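Small Business Basics, Unit 4: Keeping Track of Stock
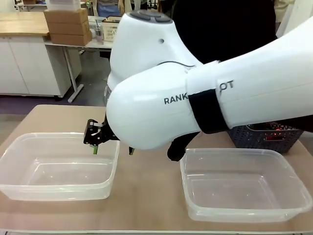 Notes by Hashini Seneviratne
Updated September

Read these notes before the workshop. Bring a calculator and your copy of the Sostell case.

1. What counts as stock

Stock is anything the business holds in order to sell it, or to turn it into something it sells. Flour in a bakery is stock. The oven is equipment, and it goes in a different part of the books. Packaging causes the most arguments. In this course we count boxes and labels as stock if they leave with the customer.

2. Two ways to keep records

Periodic: you count everything at set times, say at the end of each month, and work out what was used.

Opening stock + purchases – closing stock = stock used

Perpetual: every delivery and every sale is written down when it happens, so the record should always show what you have. You still need to count now and then. Things get broken, stolen, or entered twice.

Small shops often mix the two. They keep a running record for costly items and count the cheap ones once a month.

3. Reorder point

The reorder point is the level at which you place the next order.

Reorder point = (daily use x days to deliver) + safety stock

Sostell sells candle jars. It uses 70 jars a day, the supplier takes three days, and the owner keeps 47 jars as safety stock. The reorder point is 70 x 3 + 47 = 257 jars. When the record drops to 257, the order goes out.

Check the units. If delivery time is given in weeks, change it to working days first. This was the most common mistake on last term's test.

4. Safety stock

Safety stock covers late deliveries and busy days. Too little and you run out. Too much and your money sits on a shelf – and food or cosmetics may go out of date before you sell them. There are formulas for setting the level, but we leave those for Unit 7. For now it will be given in the question.

5. Shrinkage

Shrinkage is the gap between what the record says and what the count says. If the record shows 700 units and the count finds 680, shrinkage is 20 units. Write the difference down with the date of the count, then correct the record. Do not change the record without a note.

Before the workshop

Work through the Sostell questions on your own. Beverley Grimshaw will take the first group and Amra Vukadinović the second. Written answers go in the Unit 4 folder.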